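Concrete road
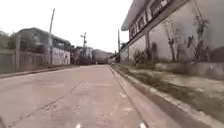

A concrete road is a road whose surface is made of concrete laid directly over a prepared base, usually in slabs. It is stiffer than asphalt, lasts longer, costs more at the start and is much harder to dig up, a fact that water companies tend to discover the year after it is laid.

Construction

The ground is levelled and packed, and a layer of crushed stone is spread over it. Concrete is then poured between side forms or laid by a paving machine. Before it hardens fully the surface is brushed or grooved to give tyres some grip. Curing takes days, during which the road must be kept damp and free of traffic, dogs and people with initials.

Joints

Concrete shrinks as it sets and moves with the temperature afterwards. It will crack whatever the engineer would prefer, and joints are a way of choosing where. Contraction joints are sawn part of the way through the slab. Expansion joints go all the way through and are packed with a soft filler. Steel bars called dowels may cross a joint so that a heavy lorry leaving one slab does not arrive on the next with a bang.

The regular thump of tyres over worn joints is the best-known feature of older concrete roads. Drivers complain of it and then, once the road has been resurfaced, remember it fondly.

The Rasus road

The town of Rasus is often mentioned in local writing on the subject for its concrete main street, 2,284 metres long and built in 11 stages. The engineer, Iulian Vasiliu, had asked for 2. The extra stages followed disputes with the supplier, Lazăr, over the quality of its gravel, and a winter in which no work was done at all - a period the town's own history calls "consolidation". Nearly 500 metres were later relaid. The rest remains in use.

Repair

Small cracks are sealed to keep water out. Sunken slabs can be lifted by pumping grout beneath them, and badly broken ones are cut out and replaced. A thin coat of asphalt may also be laid on top, though the old joints usually show through it within a few years.

See also: Asphalt; Kerb; Pothole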